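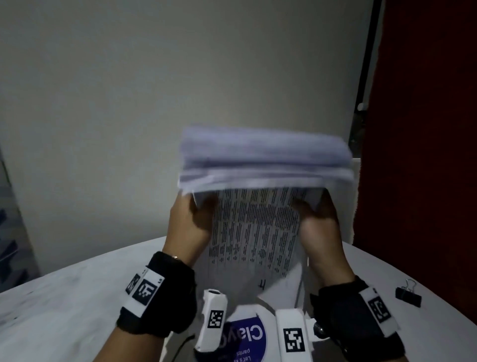
Subject: Re: [paperwork-l] Sheet feeder on the second floor

On September 2019 somebody on the list wrote:
> Has anyone put Stenard on their intake desk yet? We are told it
> will take over sorting and checking in October, and that
> the 6 of us will be "freed up." Freed up for what?

We've had it at Buvine since spring. Freed up for the pages it doesn't like, in our case. The last full batch was 3,495 pages and it kicked back 411, mostly tables with small type and anything with handwriting in the margin. Those go to a person, who squares up the stack and goes through it the old way. 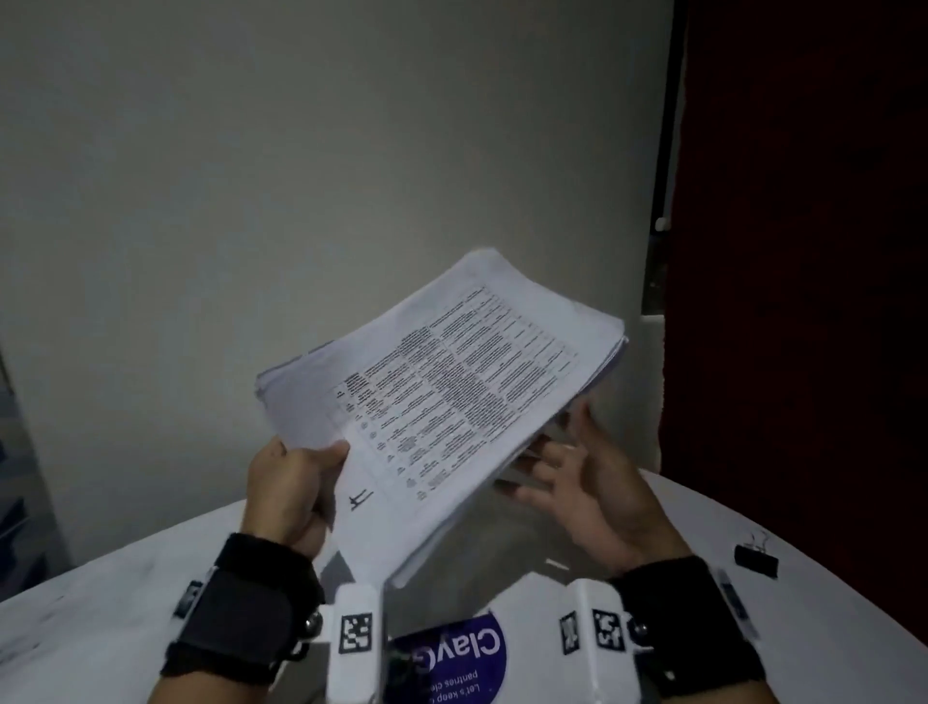

A thick stack of printed tables, handwritten mark in the margin.

What changed is the mix. I used to get easy pages between the hard ones, and the easy ones were where I did my thinking about lunch. Now it is all hard ones. My pages-per-hour figure has dropped, and the dashboard (also Stenard) has noticed.
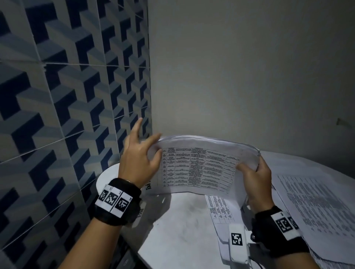

Two things I'd ask for before October. Get the reject pile counted as work in its own right — ours was filed under "exceptions" until we complained. And ask who trains the thing, as our corrections go back into it and that time wasn't in anyone's schedule either.

> Do the binder clips survive?

Yes. The feeder can't take them off. I consider this my pension.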